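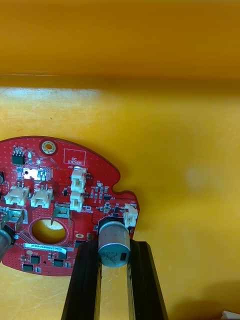 Sorting a pile of pulled boards - bins, labels, connectors

afiq_s
I bought a mixed lot of round red boards in April and finally started going through them. They all have white plastic connectors and a printed outline for a QC sticker, with nothing stuck in it. I'm putting them in yellow plastic trays for now. How do you sort yours? By condition, or by what you plan to pull off them?

pinano_bench
Condition first. I use 2 trays, one for checked and one for unchecked, and I don't mix them. If the sticker spot is blank I treat the board as untested and write my own date on a small label there.

kiri.r
I wouldn't put anything in that box. If you ever sell them on, a buyer sees a label in the QC spot and assumes the factory passed it. Put your tag on the bag.

pinano_bench
Bags get swapped. I've had 16 boards on the bench at once and the bags were all over the place by the end of the night. A label on the board stays with the board. I write "bench" on it so it's clear who put it there.

kiri.r
Fine if it's clear. Most people just write a date.

Ridwan P
What are the trays made of? Ordinary plastic can build up a charge and I wouldn't leave bare boards in it. There are dissipative ones, but color doesn't tell you, so check for a marking on the bottom.

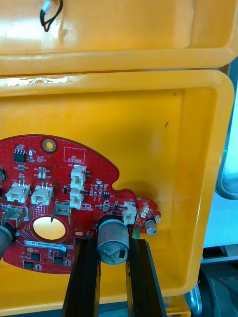

afiq_s
I'll check for one tonight. The trays came secondhand from a shop clearance in Skerergate and I paid 5 dollars for the lot. I've been stacking them to save space, which works, but wires hang over the rim and I have to watch for them when I lift one off.

hsinyi_c
Don't stack with leads hanging out. I did that and bent the pins on two headers. Coil the lead, tie it, and lay it flat in the tray before the next one goes on top.

Also get the old tape off the rims if there is any. Isopropyl and a plastic scraper. New labels won't hold on top of it.

Ridwan P
Agree on the leads. On connectors, I'd leave them on the boards. Pulling them takes longer than they're worth.

dariusz_w
Depends on the connector. I bought a bag of 2000 housings years ago and still pull headers to go with them. Measure the pitch before you decide.

afiq_s
Haven't measured yet. I'll do one board and post the numbers.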